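Ketell Round Tablecloth Weights, Set of 4

Product code: 432
Sold by: Desdale Home
Availability: in stock

The Ketell weights hold a tablecloth down on a garden table, a balcony table or any table that stands near an open window or door. Each weight has a spring clip at the top and a solid drop below it. The clip grips the hem of the cloth and the drop hangs underneath, so there is nothing on the table top to get in the way of plates.

Details
Set of 4 weights
Drop: zinc, matt grey finish
Clip: stainless steel, with rubber pads inside the jaws
Weight of each piece: 30 g
Length including clip: 22 mm drop on a short ring
Supplied in a cotton drawstring bag

Fitting
Lay the cloth and smooth it out from the middle. On a square table, put one weight on each corner. On a round table, space them evenly round the hem. Large round cloths over a thin table top may need two sets. The clip opens to take a double hem, but it will not close properly on quilted cloth or on oilcloth with a felt back. For those, use the Stoltberg screw clamps, which fasten to the table edge.

Don't clip the weights to lace or to any loosely woven cloth. The pads are soft, but the weight will pull the threads if the cloth is knocked.

Care
Take the weights off before the cloth goes in the wash. Wipe them with a damp cloth and dry them before putting them back in the bag. They can stay out in light rain. If they are left out all winter the finish will dull, although the clip will still work. The rubber pads can be pulled out and replaced, and spare pads are sold in packs under the same product code with the letter P.

Changes from the older set
The set sold until last May had a painted drop and a wider clip. Customers told us the paint chipped on stone paving. The present drop has no paint on it. Old and new weights are the same weight and can be mixed on one cloth.

Delivery and returns
The set goes by ordinary post in a padded envelope. Orders placed before noon leave the warehouse the same working day. Unused sets can be sent back within 30 days. Please include the bag.

Also from Desdale Home: tablecloths by the metre, and curtains made to measure.
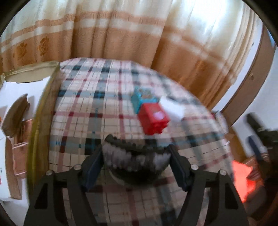
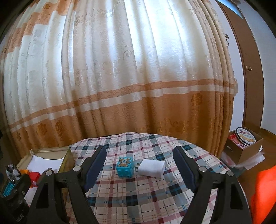

Customer reviews

Were
Bought one set for a round table on the patio and had to order a second, as the page suggests. With eight on, the cloth stays put in most weather. The clips are stiff at first and I needed both hands for them. I would have liked a darker colour to choose from. Post was quick.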